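Trostard Small Cabinet Set – Data Card

Summary
The Trostard set documents the storage of small household items in a tabletop wooden cabinet. It holds 136 sessions and is maintained at Hollance by Agnese Petrauskas.

Furniture
One honey-brown cabinet is used throughout, with a grooved drawer front, a round black knob and two doors over a compartment with a single shelf. Soft toys are among the items to be put away.

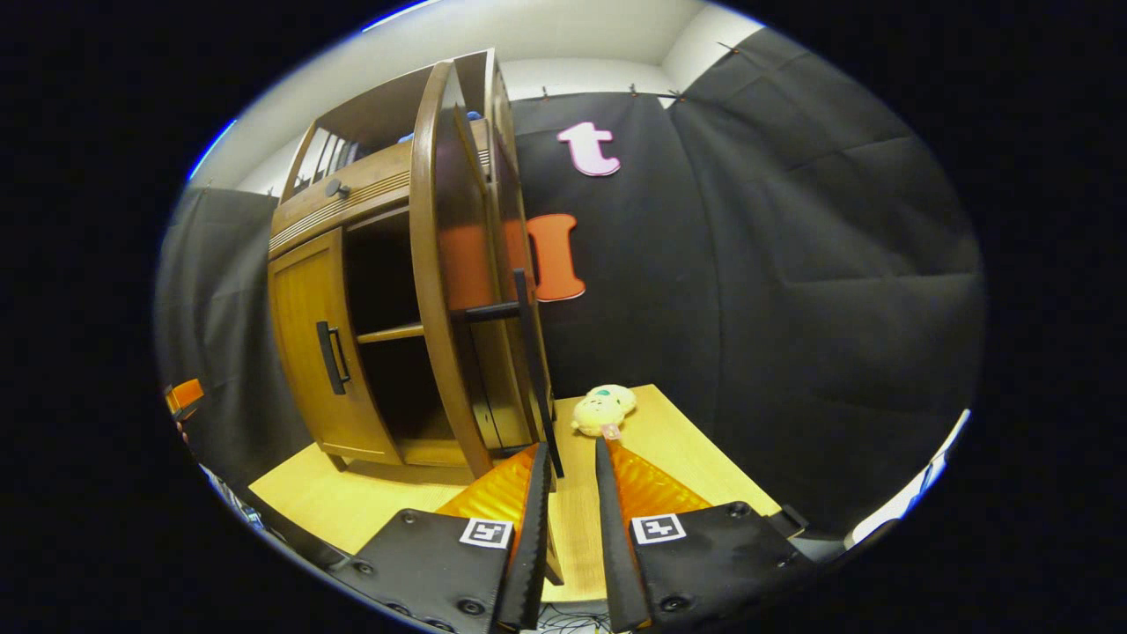 Session labels
Each session is labeled by item, shelf level and door position (closed, one open, both open). The top of the cabinet is labeled separately – books and cloths kept there are not counted as stored items.

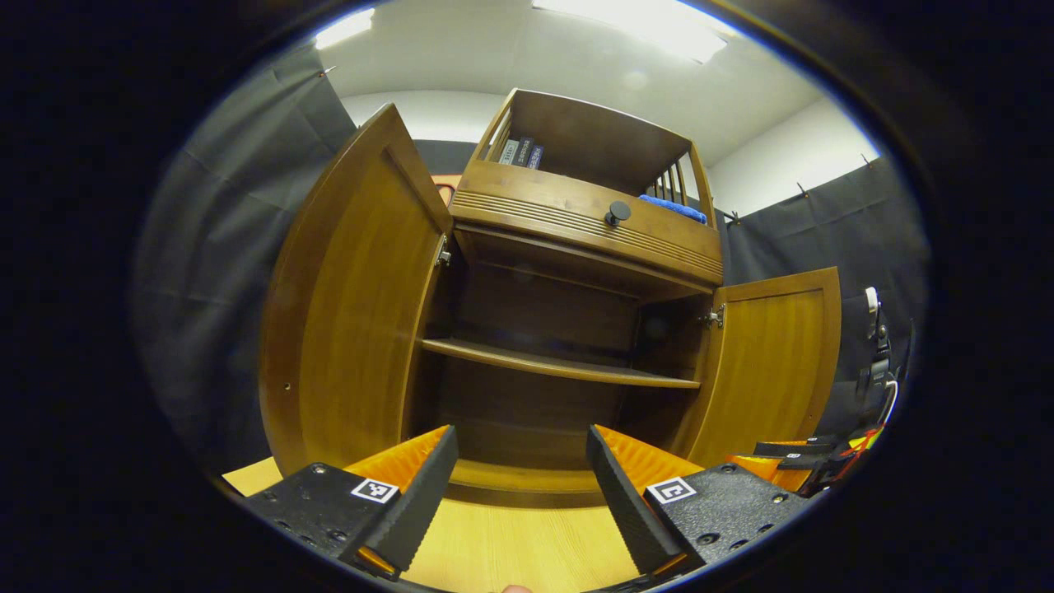
Does the drawer count as part of the compartment?
The drawer has its own label, "drawer", and is left out of the shelf totals.

Known limits
Labels for 16 sessions were entered twice and merged in February. Heavy kitchenware is not covered. Corrections should quote the session number and be sent to the Hollance records desk.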